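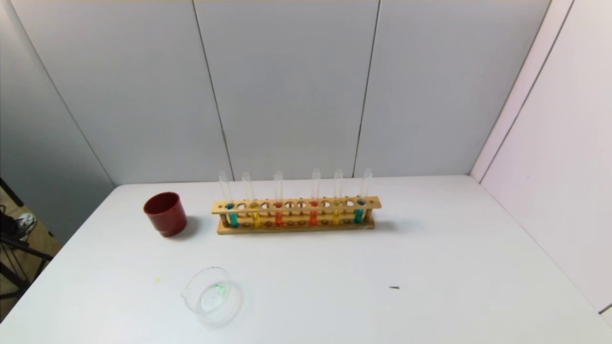 Mixing your own fountain pen inks - who else is hooked?

jolene_c
Posts: 2392
Apr 13, 2020

I've been filling notebooks with swatches since March and I need to talk to people who won't glaze over! It started with a bottle of Listov turquoise that was way too bright for letters. I put one drop of Listov black into 17 drops of the turquoise and got the loveliest stormy teal, a bit like the sea before rain. I wrote three pages with it that night and my hand was cramping by the end (worth it).

Since then I've tried yellow into the turquoise for a mossy green, and orange into brown for something very close to strong tea. My rule so far is to stay inside one brand and write every recipe down in drops. What are you all mixing? And does anyone have a green that doesn't look like a highlighter on cream paper?

flynnl
Love that tea brown! For the green, start with yellow and add the blue to it, one drop at a time. Blue takes over so fast. I went the other way on my first try and ended up with 200 ml of a color I can only call swamp. Still writing with it.

Isla N.
Ooh, 200 ml of swamp, I'd take some of that off you. My best so far is Natar plum with a little Natar gray. On Tapsell paper it dries with a reddish edge and it shades like crazy in a broad nib.

WOrmsby
Going to be the grump here. Please let your mixes sit before they go anywhere near a pen you care about. I cleaned gunk out of a Wikberg piston filler for two evenings after a mix looked fine and then turned to jelly. And staying inside one brand isn't a guarantee. The same maker can sell dye inks and pigment inks side by side.

jolene_c
Yikes, that poor Wikberg! How long do you leave them?

WOrmsby
Two weeks. Hold it up to the light after that and look for bits at the bottom.
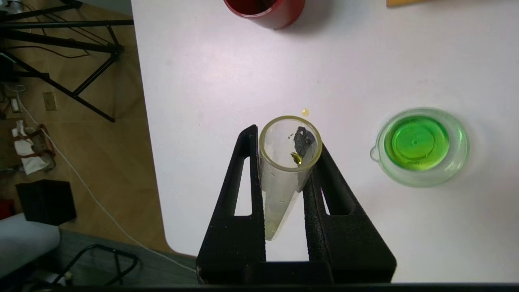
If there's any sediment at all, I dump it and rinse everything with distilled water.

flynnl
Two weeks is a lot though. I give it overnight, load it in a cheap pen and start scribbling. If the cheap pen clogs, I'm out the price of a sandwich. Years of that and only one real disaster.

WOrmsby
Mine looked perfect overnight. Day nine is when it went. Your pens, your call.

Esther K
I'm somewhere between you two - three days, then a cheap pen for a week. Jolene, for your green, try a drop of brown once you've got the yellow and blue where you like them. It calms the whole thing down. I've filled 170 pages of a journal with mine and I still grin when I uncap the pen.

Isla N.
Seconding the brown! Red works too but it's easy to overshoot.

jolene_c
Esther, I just tried it with a dip nib and WOW. Nine yellow, three turquoise, one brown. It's like an old library lamp. I'm leaving this batch for the full two weeks because Wiremu has scared me, but the dip nib is staying out on the desk. Flynn, I'm writing you a letter in it.

flynnl
You'll get one back in swamp.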